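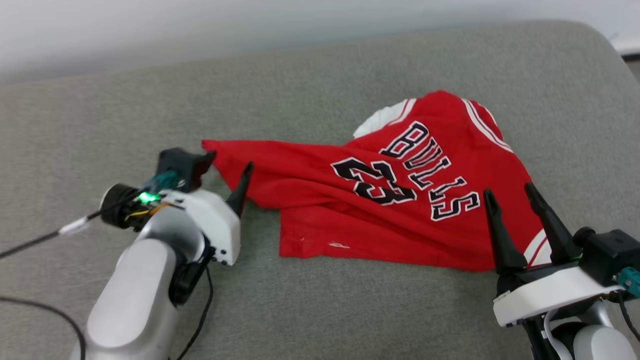
Red Bulls jersey, number 23, crumpled on the grey cushion.

Damenora: laundry on soft furniture

Hello! I'm the person behind Damenora, a picture set of clothes lying on sofas, beds and armchairs, waiting for someone to fold them. There are 943 photos in this release, and I've looked at every single one more times than I'd like.

What's in it

Mostly tops. 450 of the photos are T-shirts and vests, 400 are jumpers and hoodies, and the rest is whatever was left in the basket (socks, tea towels, one very stubborn fitted sheet). Sports tops get their own tag, sleeveless, because they fold nothing like a T-shirt. The armholes are huge and the slippery ones slide open again the moment you let go.

How I label things

Each photo gets a garment, a main colour, a surface and a mess score from one to five. One is nearly flat, five is a ball. If lettering is partly hidden in a crease I write down only what I can read, so please don't "fix" those entries! Numbers go in the same column as words.

Where it was done

Two living rooms in Flinthorpe, plus a spare bedroom for the bedding. The folder names still say Radwan, which was my old name for the project, and changing them would break the Brolora loading script. Sorry.

Still to do

Trousers, badly. Also more dark clothes on dark cushions, as I've got hardly any. I'd love to reach 3,000 photos, but the ironing pile has to keep up.

Spotted a wrong colour? Open an issue with the row number and I'll sort it, usually in the evening after tea.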